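Speaker notes: Planning the money side of a picking cell
Session slot 2:30, keep to the time

Opening. Say who we are in one line: Fendness packs and ships small mixed goods for other companies. Then go straight to the budget. Most people in the room have seen plenty of robot talks and few spreadsheets.

Slide 2. The first plan. We wrote a request in August for one arm, one gripper and one set of bins. It ran to a page and a half. It left out hoses, mounts, spare finger pads, and the hours of the person who sets it all up. Read the missing items out loud and let people write them down.

Slide 3. Small parts. We put aside $3,000 for fixtures and spent $2,648. Clamps, bins, brackets, cable, tape. The clamps hold the bins to the table and we still use them. Custom fixtures were quoted by Tannous and we put that off until the bin size was settled. Tell them to settle the bin size before they pay for metal.

Slide 4. The test bin. Mixed shapes on purpose: a cup, a couple of toys, a white block. Cheap items, bought once. Leave this one up while talking about grippers. 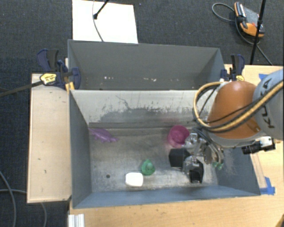
Should you buy the arm or the gripper first?

Pick the gripper first, at least on paper. Its weight and reach decide which arm you can use, and the arm is the bigger check to get wrong.

Slide 5. Bins as a running cost. Metal bins get scraped. Paint goes, walls get scratched, and a vision system tuned on a clean bin may need another look. We now plan a replacement set every year. We list it under supplies so it doesn't go back through capital approval.

Slide 6. Quotes. We asked Julinico and Fesevano for the same list. One came back with training included and one didn't, so the totals could not be compared as they stood. Ask for training, freight and the first service visit as separate lines. Pause here, this usually gets a question.

Slide 7. Time. We allowed 8 weeks from delivery to first useful picks. Setup took most of that. Ask for 200 hours of staff time in the same request as the hardware. If finance wants it in a different form, send both forms together.

If there is time: leasing. We looked at it and bought. Don't go into the rates, they were specific to our contract.

Handout is the blank budget sheet, one page, by the door. Questions until 3:15.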